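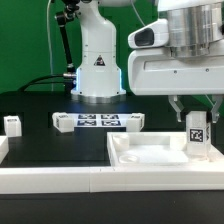
Home | About us | Classes | Visit | Contact

About Rondulham Evening School

Posted in July by Anjani Tjoa

Print this page | E-mail this page

We teach grown-ups to bake, sew, sing and speak new languages, and we love doing it! The school began with 3 classes above a shop in Firkomgate and now runs 67 of them, from beginners' Welsh to bread for people who've never touched yeast (our Thursday group still brings in leftovers – do say yes to the rye). There are no exams and you can join in any term. Come and try a class first, tea included, at our Rostmont Road building.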